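Visita a la fábrica de Clonetti en Clullisside
Crónicas de viaje, febrero

El autobús desde la estación sale a las ocho menos diez y tarda media hora. Conviene sentarse a la derecha, por el río. En la parada de Clullisside no hay marquesina; la entrada de visitantes queda al otro lado de la carretera, junto a la báscula de camiones.

Clonetti abre sus puertas dos veces al año y hay que apuntarse por correo. Nos recibió Bohumila Vrabec, jefa de formación, con café de termo y unas rosquillas de anís bastante secas. Éramos un grupo pequeño, casi todo gente jubilada del pueblo y dos profesores de instituto.

La visita empezó por la historia. La empresa hacía peines y botones en un molino alquilado, y pasó a las piezas moldeadas cuando el propietario les subió la renta y se mudaron al solar actual. En el pasillo tienen 200 botones cosidos en un cartón, cada uno con su número de catálogo. El 873 es el que llevaban los abrigos de los ferroviarios, según Vrabec. Me habría quedado más rato en ese pasillo.

Después vino el almacén de granza, con sacos apilados y un olor dulzón que se pega a la ropa. Marek Šimek, encargado del turno de mañana, explicó cómo se seca el material antes de usarlo y por qué en invierno cuesta más. Habla deprisa y hay que ponerse cerca.

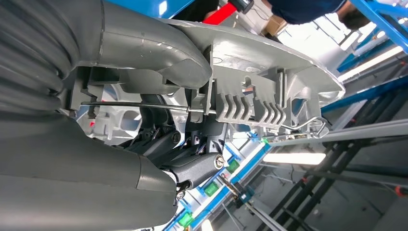
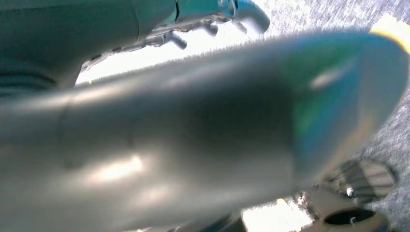

El comedor está en la primera planta. Menú único: sopa de lentejas, pollo con arroz y una manzana. Se paga con una ficha que dan en recepción y que hay que devolver si no se usa. Allí nos contaron lo del pleito con Wanuser, el vecino de atrás, por el agua del canal. Duró años y acabó con un depósito compartido de 500 metros cúbicos, que se ve desde las ventanas del fondo.

Por la tarde pasamos al archivo, para mí lo mejor del día. Guardan libros de nóminas, cartas de clientes y la colección completa de Pal, la revista de la plantilla, con recetas, resultados de bolos y esquelas. Dejan hojearla con las manos limpias. No dejan fotocopiar.

Datos prácticos: la visita es gratuita, dura hasta las cuatro y hay que llevar zapato cerrado. No hay ascensor. El viernes el último autobús de vuelta sale antes, a las cinco y cuarto. La tienda de recepción vende una libreta con el botón 971 en la tapa y solo acepta efectivo.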